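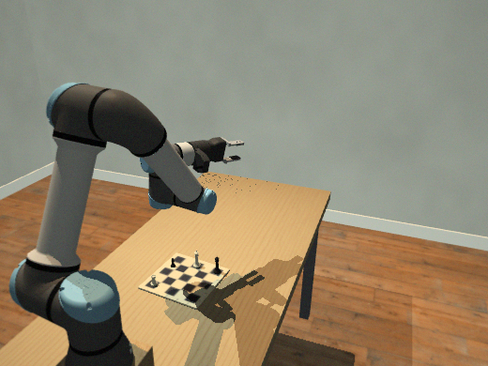
Home > Clubs > Robotics > Visits

Home | News | Clubs | Visits | Contact

Posted in March by the Henare Robotics Club

Our club went to the open afternoon at Makley College last month. The robotics class there puts its student projects on show once a year, and the one we wanted to see was Sturkirero, the chess project. It is built by second-year students and runs mostly in simulation.

We got there at 2 and signed in at the Hevell Building. The lab is on the upper floor, past the machine shop. There were 84 visitors on the list for the day, so groups went in by turns and we waited in the hallway for a while. The vending machine there takes cards only.

The students started with a short talk. Four of them work on the project, and each has a part: the arm model, the grasping code, the camera views and the chess rules. The rules were the quick part. Most of the year has gone into picking up a piece without hitting the one next to it. They don't use a full set yet. A test begins with a few pieces on the board, and the program is told which one to move and where to put it.

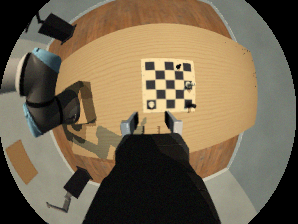

Camera placement took up most of our questions. The class tried several positions in the simulator before settling on the current ones, and they let us look through them on the lab screens. The overhead view is very wide and bends everything toward the rim, so the code has to correct for that before it can say which square a piece is on. A piece like the black one at the bottom-right corner, hanging partly over the edge of the board, makes a good test. The students said a corner piece used to be read as off the board. Shadows from the arm gave them trouble too.

After the talk we could try the controls ourselves, two people at a station. Moving the arm one joint at a time is slow work. The keyboard layout is printed on a card taped to the desk.

We left at 4. The class is sending us its starter files, and we plan to load them at the next club meeting. Bring a laptop if you have one, and a mouse.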